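Otden Brings Out a Play Donut Set for the Sorting Table

ESEVVILLE, Tuesday, April 16, 2024 - Otden is delighted to announce its play donut set, made for children who like to serve, sort and start all over again! The set has big donuts and small ones, in chocolate, white, yellow, orange and green, plus a darker blue dish, a light blue one and a round white placemat to lay them on.

"We tried so many frostings," said Nantana Srithong, who led the design. "My favorite is still the chocolate with the colored sprinkles, and I've stopped pretending otherwise."

The donuts come in two sizes, so a simple game is ready right away: large ones on one dish, small ones on the other.

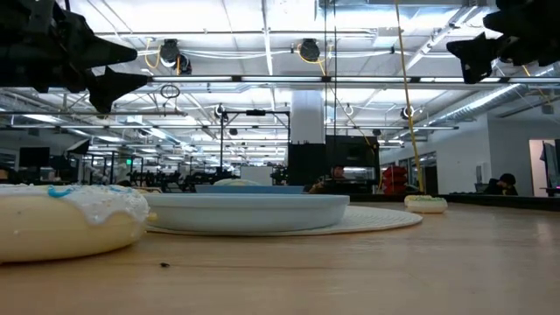
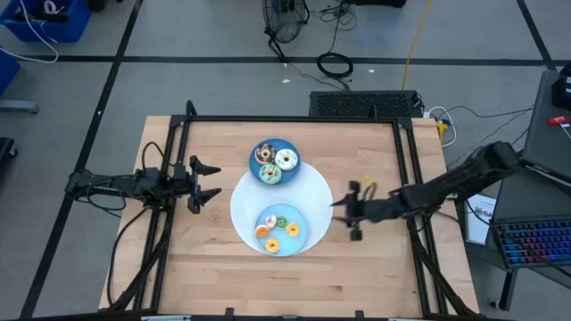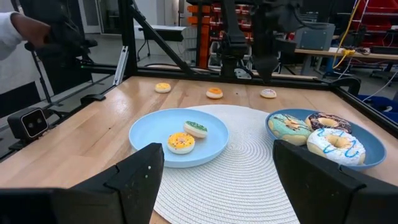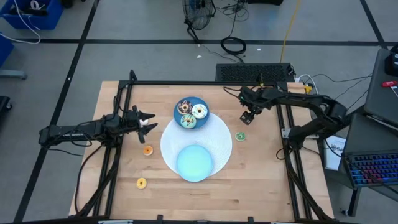

Yesenia Lozano said her class at Wattanapong would sort by size for a while and then drift into running a bakery, with long arguments over prices, and that she was happy to let them.

The first run is 2000 sets, shipping now from the Dridau warehouse. Schools ordering 6 or more can ask for extra placemats at no charge. A second run, with new frostings, is planned for December.

Press contact: Ratree Chuensuk, Otden, Esevville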